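Moved to Drundville two winters ago for a job at Votel. Some notes on the commute, for anyone thinking of doing the same.

The 104 bus is the only one that runs past Ganamel before six. Miss it and you wait 50 minutes.

A monthly pass pays for itself if you ride every weekday. Buy it at the Gazi counter — the machine at the stop doesn't take cards.

Small parts, early shift.

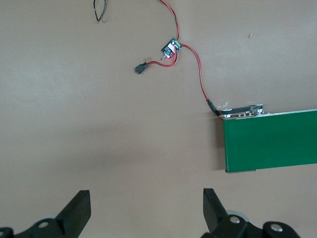
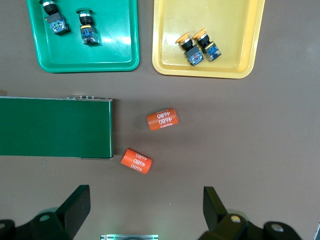

The road floods near the underpass in February. The bus goes the long way then, and the app doesn't show it.

Driving is faster but parking is bad. The lot by the east gate fills before seven and the street spots have a 2 hour limit.

If you can pick where to rent, look north of the tracks. It costs a little more — you can walk home if the last bus doesn't come.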